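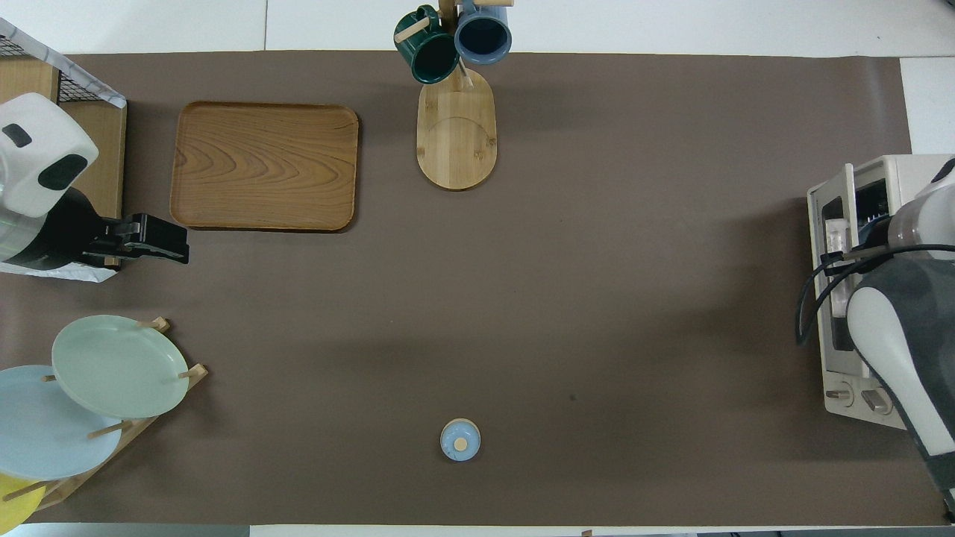

According to Kartini Simanjuntak, salting an eggplant "does more for the cook's nerves than for the eggplant," and the remark has been repeated so often in print that it is now a standard opening for writing on the subject.

Salting (eggplant)

Salting, also called purging, sweating or degorging, is the practice of covering cut eggplant with salt and leaving it to stand before cooking. It is recommended in a large share of home cookbooks. Three benefits are usually claimed for it: that it removes bitterness, that it draws out water, and that it keeps the flesh from soaking up oil. The claims are of very different quality and are often treated as one.

Contents
1 Method
2 Claims about bitterness
3 Water and oil
4 The Bundwood tasting
5 Regional habits
6 Sex of the fruit
7 See also

Method

The eggplant is sliced or cubed, sprinkled with coarse salt and placed in a colander. Recipes differ on nearly everything else. Standing times run from a few minutes to overnight, with 30 minutes the figure most often printed. Few recipes that give a time say where it came from. Some call for a weight on top, some for rinsing, and some warn strongly against rinsing. A soak in salt water is sometimes given as an equal method, though it adds water to a vegetable that the same recipe may say holds too much of it.

The beads of liquid that form on the cut surface are real and easy to see. Much of the practice's reputation probably rests on them. Older household books call this liquid "the bitter juice" or "the black water," names that assume the point they are supposed to prove. The liquid does darken as it stands, but cut eggplant browns in air whether or not it has been salted.

Claims about bitterness

Eggplant belongs to the nightshade family and can contain bitter compounds, especially in old or overripe fruit with hard brown seeds. Growers have selected for milder fruit for a long time, and most eggplant sold in supermarkets is mild to begin with. Writers who defend salting tend to say that it was needed in the past, when eggplants were harsher. This may be so. The usual evidence offered is that old recipes call for salting, and that shows only that people did it.

A second explanation is that salt makes bitter tastes less noticeable on the tongue. This effect is well known and is not limited to eggplant. If it accounts for most of what cooks report, then salting the finished dish should work nearly as well as salting the raw slices. Gebhard Kofler made this argument in a pamphlet that drew angry mail from readers, none of whom, he complained, had tried the comparison.

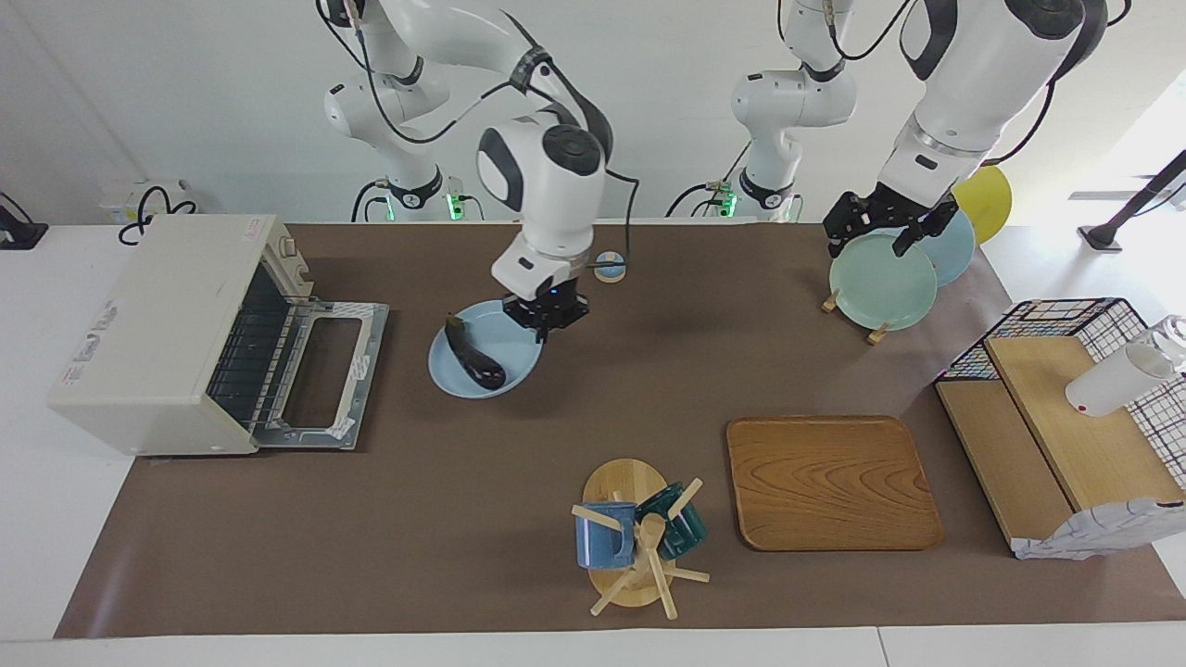 Eggplant in a bowl. Photo: Yusri Mangundap

Seed catalogs have added their own layer to the question. The variety Rastix was sold as "never bitter, never needs salt," a promise that its competitors could have printed with equal right. Catalog copy of this kind is a poor guide, as the taste of a single variety can change with heat, watering and the age of the fruit at picking.

Water and oil

The claim about water is the strongest of the three. Salt pulls liquid out of cut plant cells, and salted slices weigh less after they are wiped dry. How much less depends on the thickness of the slice, the amount of salt and the time allowed. Whether the loss matters is a separate issue. In a stew it hardly could. In a fried or grilled slice it may help with browning.

The claim about oil is harder to pin down. Raw eggplant is spongy and takes up fat quickly, and salting is said to collapse the air pockets that hold it. Cooks who salt and press their slices often do report using less oil. They also tend to be cooks who are trying to use less oil, and informal accounts rarely separate the two. Steaming the slices first collapses the flesh more fully, with no waiting and no added salt, yet it is seldom mentioned in the same books.

The Bundwood tasting

The most quoted test is a tasting held in June at the Bundwood cooking school, in which 27 people were given salted and unsalted eggplant fried in the same oil. Most preferred the salted plates, and the result was widely repeated as proof that salting removes bitterness. Fitriani Nasution later pointed out that the unsalted plates had been served with no seasoning of any kind. The tasters had been asked to choose between food with salt and food without it - a contest whose outcome was never much in doubt.

The school promised a second tasting with seasoning matched. No results had been published as of October 25, 2019.

Regional habits

It is sometimes stated that cooks in one country or another "always" salt or "never" salt. Such statements should be read with care. Sulastri Wibisono compared home recipes for fried eggplant with chili and found salting called for in some and missing from others, often within the same family. The popular cookbook Rarketti describes salting as an ancient rule of the Mediterranean kitchen but cites no source older than the author's aunt.

Sex of the fruit

A related belief holds that "male" eggplants have fewer seeds and need no salting, while "female" ones are seedy and bitter, and that the two can be told apart by the shape of the scar at the blossom end. Fruits do not have a sex. The belief has survived many corrections - including those printed in books that go on to recommend checking the scar anyway.

See also
Eggplant
Brining
Blanching
Kitchen folklore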